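October. Folding again, all afternoon. The blue thing on the green sheet, over and over, until I was sick of the sight of it. Stomik want 200 clean goes from me before the month is out and I have 2 to my name that I would call clean, whatever the counter says.

The idea is that I fold by remote and the machine learns from my folding. I can see the sense in it for picking up a block. Cloth is another matter. I never fold the same way twice, I change my mind halfway along a hem, and if I can't say what I'm doing then I don't see how it gets any of it from the recordings. Bokari's note says variety is good for it. Last month's note said to keep every fold the same. I have kept both notes.
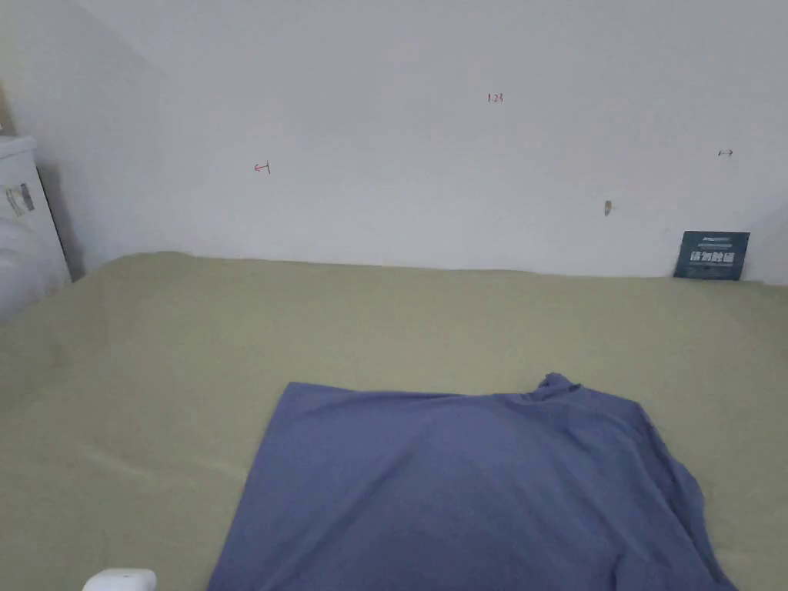 Blue on green, one corner still sticking up.

That corner is what gets me. By hand I would flick it flat without thinking. Through the controls I have to creep up on it, and there's a lag, and then I overshoot and the whole edge goes.

Read the Grutik write-up over tea. 1,438 demonstrations, and they call it promising. Promising what? A child could be shown it in a morning. No word on what happens with a different shirt, or a different bed.

Wrist sore. Must ask Ametepe about the lag again, they said it was my end. Back on at nine.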